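Broststead Household Services
Advice Sheet 41: Sorting Small Items into Drawstring Pouches

Residents are asked to set aside a clear table before starting. All pouches should be emptied, turned inside out and shaken over a bin. Lint collects in the bottom seams and will cling to hair ties, cables and anything with a soft surface.

Assign one color to each type of item and keep to it throughout the household. Fabric pouches in green, blue and orange are easy to tell apart in a drawer, and a written label is seldom required. Lay the pouches flat with the openings toward you, and place scissors and bottles at the far side of the table until they are needed. 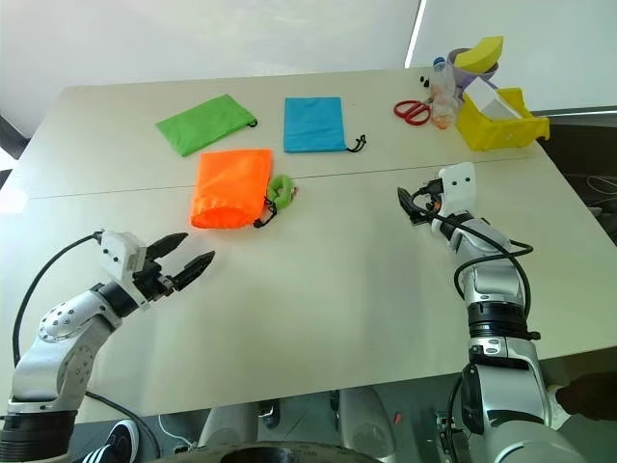
Fill each pouch to two-thirds at most. An overfilled pouch will not close fully, and the cord lock will slip under strain. Soft items go in first, followed by anything with a hard edge. Scissors should not be stored in a fabric pouch unless the blades are covered — an open bin with a low front is the better place for them.

To close, hold both cords in one hand and slide the lock down with the other. Frayed cord ends may be trimmed and sealed with a drop of clear glue. Allow 20 minutes for the glue to set.

Pouches may be washed by hand at 40 degrees Celsius with the cord locks left open. Dark cords should be tested first on a damp white cloth, as some will bleed. Dry flat, away from direct heat.

Questions about this sheet may be sent to Corina Rusu at the Cletemham office.

Revised 02/12/2023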